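Ticket: Label printer skips every second label after roll change
Product: Cotarus desktop label printer, used with Mesosel stock software
Opened by: Raghda Chamoun, Hamdan site
Status: Solved, waiting for confirmation from second shift

Problem
Since we changed to the new rolls in January, the printer feeds one blank label after each printed one. The text itself is sharp and in the correct position. When I print a batch of 50, I use 100 labels, so a roll is finished by lunch time. The old rolls came from the same supplier, Grudau, and have the same width.

What I tried first
1. Switched the printer off for 5 minutes and on again. No change.
2. Cleaned the gap sensor with a dry cotton stick. There was a little paper dust on it -- but no change after cleaning.
3. Printed the test page from the printer menu. The test page also skips one label, so I think Mesosel is not guilty.
4. Put back the rest of an old roll. It printed correctly, 11 labels without any blank between them.

Reply from support
Thank you for the clear list. Step 4 is very helpful. Please measure the gap between two labels on the old roll and on the new roll, and send us both values. Please also tell us which media type is selected in the menu.

Answer from Raghda
The gap on the old roll is 5 mm and on the new roll it is 2 mm. I did not notice it by eye. The media type is "Gap, fixed", and I do not know who selected this. The backing paper of the new roll is also a little thinner, as far as I can feel with my fingers.

Steps that solved it
1. In the menu, change the media type from "Gap, fixed" to "Gap, automatic".
2. Load the new roll and close the cover until both sides click.
3. Hold the feed button until the light blinks, then release it. The printer pulls out several labels and stops.
4. Print one test page and stick a label on a flat place, with the barcode upright, to check that it is readable from a normal distance. 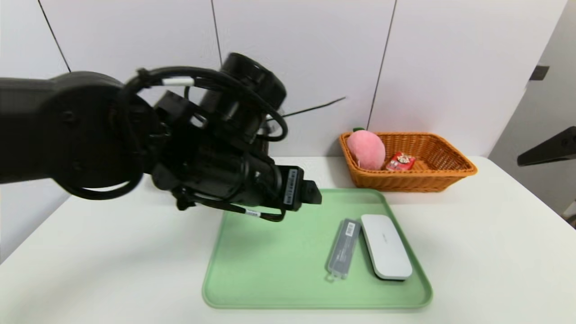
5. Save the settings in the menu. If you forget this, the old value comes back after the next restart -- it happened to me one time.

Still open
The second shift has the same printer and the same new rolls. I will repeat the steps there and write the result in this ticket. Could you please also tell me if the media type can be locked with a password?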